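Storing stuffed animals in plastic bags: OK or not?

Posted in Home & Laundry > Kids' Rooms
231 views

Tahsin Kanagaratnam
Member, Flornton

We are clearing out my daughter's room before we repaint in November. She has a lot of plush toys and they have mostly been living on her bed. I want to put away the ones she doesn't play with until the room is done, and probably for a few months after that.

My plan was one clear bag per toy so she can still see what's in there and ask for one if she misses it. My mother-in-law says plastic ruins them and that they come out smelling bad. She stores everything in old pillowcases. I don't have that many pillowcases.

A few of the toys are long-pile fluffy ones and one is fake fur. Most are the ordinary short velvety kind. Does it matter which is which? And do I need to wash them all first or can I just bag them? The room gets some damp on the outside wall in winter, if that makes a difference.

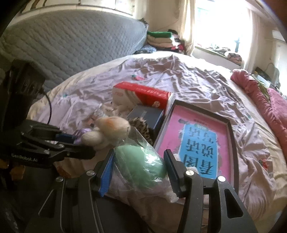 Abrehet Tesfamariam
Regular contributor | 2,391 posts | replied 14 September 2022

Plastic is fine for a few months if the toys are completely dry when they go in. The bad smell your mother-in-law is talking about comes from moisture sealed in with the stuffing. The outside of a toy can feel dry when the middle isn't, so after washing I leave mine on an airer for two full days, and longer for the thick ones.

I would do a sort on the bed first. Put everything out where you can see it and make a keep-out pile, a storage pile and a give-away pile. Leave clothes out of it. If you start on clothes at the same time you will still be there at midnight.

On your other questions:

Yes, wash first, or at least wipe them down. Food and drool stains get harder to shift the longer they sit. Check the tag. Most short-pile toys can go in a mesh bag on a cold gentle cycle. Anything with a battery box or glued-on parts gets a damp cloth only.

The long-pile ones and the fake fur should not be squashed. Brush them with a clean pet brush before they go in, use a bag that is too big, and don't press the air out. The velvety ones can be packed tighter, but I would still stay away from vacuum bags. I used them once and a bear came out with a crease across its face that took weeks to relax.

Don't tie the bags tight. Fold the top over and put a clothespin on it. Then put the bags in a cardboard box, keep the box off the floor, and keep it away from that outside wall.

Keep the bags out of her reach too if she is little. Thin plastic is a suffocation risk, so if she wants a toy back, you open the bag.

Habibur Siddiqui
New member

we just used a big tub with a lid and threw them all in. Been 4 years, they're fine. Bit dusty

Lakmal Kumarasinghe
Member

I agree with most of what Abrehet wrote, but if the wall is damp I'd go with your mother-in-law and use cotton for the fluffy ones. You don't need pillowcases. An old flat sheet cut in quarters and tied up like a bundle does the same thing, and you can pin a paper label to it so your daughter knows who is inside. Use the clear bags for the short-pile toys.

Picture books should go in a separate box, lying flat. I put some in with the soft toys when we moved, leaning at an angle, and the covers warped.

Tahsin Kanagaratnam
Member, Flornton

Thanks all. I have a sheet I can cut up, so cotton for the furry ones and bags for the rest. I'll look for the pet brush.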